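Urneo Opens Bench Course in Small Hand Tool Care

Komcombe, 2022-05-09. Urneo, the repair training workshop, has opened registration for a bench course in the care and storage of small wood-handled hand tools. The course runs for 11 sessions and replaces the evening class formerly offered under the Flikby name. Each session is limited to 10 participants. The fee is $646 and includes bench space and consumables. Participants supply their own tools.

The syllabus was written by Shanthi Sivakumar and Janaka Weerakoon. It covers handle inspection, ferrule fit, shaft cleaning, bench layout and storage between uses. Power tools are excluded, as are tools with molded plastic grips.

Handle inspection takes up the first three sessions. Participants learn to read grain direction along the length of a handle and at the butt end, to check for hairline cracks, and to record any maker's lettering before cleaning starts. Solvents are kept away from printed or engraved marks. Where the handle meets the ferrule, the joint is checked for play by hand and under a loupe. A loose ferrule is logged and set aside for session seven.

Bench layout is taught as a separate unit. The working surface is a pale, plain sheet laid flat on the tabletop, on which dropped parts and metal filings are easy to find. The sheet is wiped down before each tool is set out. Small parts go in a shallow dish at the side of the work area, and the center of the sheet is left clear.

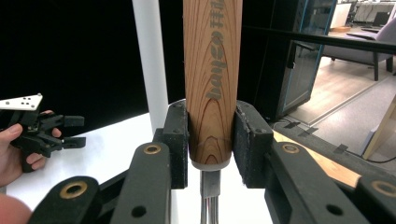
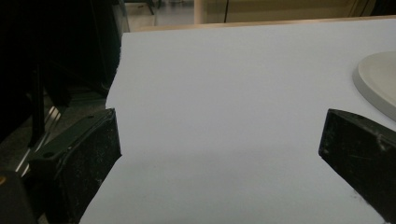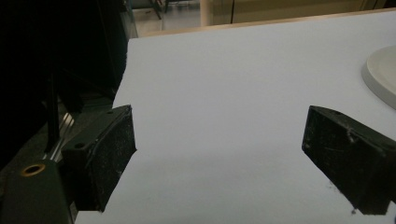

Dennis Magesa asked at the preview session whether a white surface would show stains too quickly to be practical, and said that he had worked on dark rubber matting for years without losing a screw. Sivakumar replied that stains are part of the record of a job and that sheets are changed when wiping no longer clears them. Magesa said he would try one for the month of May and keep the matting for heavier work.

The remaining sessions deal with oiling, ferrule refitting and storage. Handles receive one thin coat of oil, are wiped after the interval given in the course notes, and are stored horizontally. Relative humidity in the storage cabinet is not to exceed 70 percent. Shafts are cleaned with a dry cloth first, and abrasive is used only where corrosion is confirmed.

Course notes are printed by Amegashie and are issued at the first session. Replacement copies can be ordered at the front desk.

Registration is handled by Priit Juška at the Urneo office in Komcombe. Applicants should list the tools they plan to bring, with overall length and handle material.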